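Brornbridge Shared Workshop
Gripper arm build: progress report to the Gridum small projects fund
Period covered: February to April
Prepared by Zineb Ezzat

Summary

The arm is assembled, powered and moving under its own controller. The gripper is on its second version. We are on schedule for the mechanical work and three weeks behind on the software. Of the $3,000 grant, $143 is left, and we are not asking for more in this period.

What was planned

Our application listed three pieces of work for this stage: finish the wrist, fit a gripper with curved fingers, and get the arm to pick up ordinary household things from a flat surface. The wrist and the fingers are finished. The picking work has started and will carry over into the next period.

Wrist and gripper

The first gripper had straight fingers cut from flat stock. They bent at the tips when the motor closed fully, and we dropped them in February. The current fingers are long and curved, finished in matte black, and bolt to the housing through an angled bracket. A finger can be changed in 16 minutes with hand tools, which matters to us as several members share the arm and want to try their own shapes.

The housing is also new. It is wider than the first one and rounded, and it leaves enough room inside for the motor driver, which used to sit in a separate box on the forearm. The wrist camera looks down past the housing at the finger. We spent a good deal of time on its angle and have now fixed it in place. In the view toward the metal rack, strong light from the left washes out part of the background, but the finger keeps a clear outline against it. 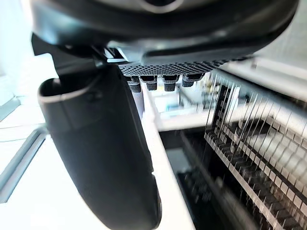
Control software

The controller runs on a Joltau board. Basic motion works: the arm goes to a stored position, opens, closes and returns. Stopping on contact does not work well enough yet. The force reading drifts as the motor warms up, and after a long session the gripper closes harder than it was told to. Ragab, who wrote the motor code, has a correction running on the bench and will move it to the arm once it has held up for 5 full sessions.

The delay comes from this problem and from a late delivery of the replacement driver, which cost us most of March.

Picking trials

We began with small, light things that have a simple outline. The white remote control on the white marble is a hard case for the camera, with little contrast between the two, and the polished stone throws back bright streaks of light that the detection code tends to read as edges.

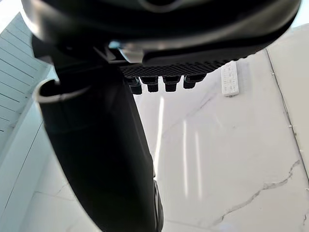 Lowering the exposure helped, and so did ignoring any edge that stays in the same place in the camera view when the arm moves. Veins in the stone still cause false detections. Our next attempt will compare two views taken from slightly different heights before the arm commits to a grasp.

Spending

Most of the money went on motors, the controller board and the replacement driver. Receipts are attached to the online form. We moved a small amount from the tools line to the electronics line, as agreed by email in March.

Next period

Move the drift correction to the arm and repeat the contact tests.
Finish the two-view comparison.
Write up the finger bracket drawings so other workshops can use them.
Fit a strain relief to the forearm cable, which has come loose twice.

The contact tests come first, and the trials with heavier objects will wait until they are done. I will send the test results separately when we have them.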